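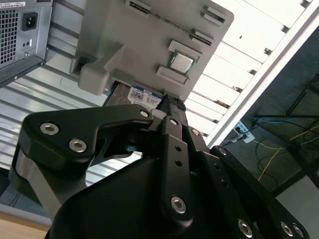
Silver hex screws on matte black, with a gray plastic tray behind.

Home News Opinion Elections Archive About Contact

About Stada
2024-10-30
By Stada staff

Stada is an independent publication covering state politics, elections and public spending. We publish news reports, opinion columns and voter guides. The main office is in Pornley, and we keep a second desk near the legislature for the months when it is in session.

We began as an email newsletter that summarized committee votes for people who could not attend the hearings. Readers forwarded it, other readers wrote in to argue with it, and after a while the replies were longer than the newsletter. The website was set up to give both a place to go. The newsletter still goes out five mornings a week during session and once a week the rest of the year.

What we cover

Most of our reporting is on the state budget, election law, redistricting, school funding and the conduct of elected officials. We report on federal races when a candidate is on the ballot in our state. We do not cover presidential campaigns except for in-state rallies and filings. Foreign policy appears only in the opinion section, and only when a columnist has something to say that touches a vote by one of our own representatives.

Moradi is our bill tracker. It lists every bill filed in either chamber, its sponsors, its current status and each recorded vote. Moradi is free to use and does not require an account. Amendments are normally added the same day they are posted by the clerk. If a bill page looks out of date, use the link at the bottom of that page to tell us.

Colo is our archive of candidate questionnaires. We send the same 20 questions to every candidate for state office and publish the answers in full, without edits for spelling or length. Candidates who do not reply are listed as not having replied. Answers from earlier elections stay up, including those of people who have left office. We have been asked to take some down and have declined.

News and opinion

News and opinion are edited separately. Reporters do not write columns, and columnists do not assign stories. Every opinion piece carries the word Opinion above the headline.

Our columnists come from both major parties and from neither. They are paid the same rate per column. We do not require them to agree with each other or with us, but we check their facts before publication and ask for sources when we can't find them ourselves. Stada does not endorse candidates or ballot measures.

Outside writers may submit columns. Send the full text, not a pitch, along with a line on your job and any political work you have done in the past five years. That information runs with the column. If you have not heard from us within seven days, you are free to place it elsewhere.

Corrections

Errors are corrected in the article itself, with a note at the end saying what was changed. We do not remove the note later. Spelling and formatting fixes are made without a note unless they involve a person's name.

Funding

Stada is paid for by subscriptions, reader donations and a small amount of advertising. We do not accept advertising from candidates, parties or political action committees. Donors are listed on the Funding page, which will next be updated in November, after the election.

Contact

Tips, corrections and letters can be sent through the Contact page. Letters should include your full name and the town where you live. Mail sent to the Pornley office is opened daily. The session desk does not receive mail.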